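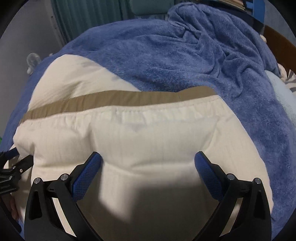

2026-08-03, night shift, first of three

Slept badly before coming on, four hours in two pieces. Drove in with the window down.

The aircraft was late off the last rotation, so we had it on the stand at 23:40 instead of 22:30. Planned work was the daily, a cabin filter change and the left main brake that the day crew had measured near the limit. Kacper Kalinowski took the brake with me. Ciarán Rafferty had the certifying and was also covering the other stand, which meant a lot of waiting for him.

Brake unit came from Skanix in the right box with the right part number, but the release certificate had a serial that didn't match the data plate. Two digits swapped. Probably a typing error. Kacper said fit it and get the paper fixed by morning. I said no and put it in quarantine. He was annoyed for a while and then he wasn't. Stores found another one at 01:15 and the paperwork on that was good.

Lost over 20 minutes looking for the torque wrench. It was signed back in on the Trurik tablet but not on the shadow board. It was in the van, under the chocks. I wrote it up, because the last time a tool was signed in and missing was in February and we all said it wouldn't happen again. The tablet lets you return a tool without scanning the board, so it will.

Brake on, torqued, bled, leak check fine. I read the steps out and Kacper did them, then he read the last page back to me. We started doing that after the Kołodziej course. I thought it was slow at first. Tonight it caught a lockwire I had not done on the second fitting. I was sure I had done it. That was at 03:30, when I'm always at my worst.

Ciarán came over at 04:10 and signed. He asked how I was and I said tired, and he moved me off the engine oil job on the other stand and gave it to Kacper. Fine by me.

Handover to days was done at the aircraft with the log open, not in the corridor. Told them about the quarantined unit twice and wrote it on the board as well. Pistport want their form filled in for the late departure from the stand, even though it left on time. Left that for the office.

Home 07:20. Toast, shower. Put the phone in the kitchen so I don't lie there reading messages. Blinds down.

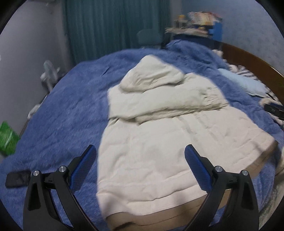 Cream hoodie on the blue blanket.

Need to ask about swapping Thursday. Also 300 miles until the car is due its oil change, and I keep forgetting to book it.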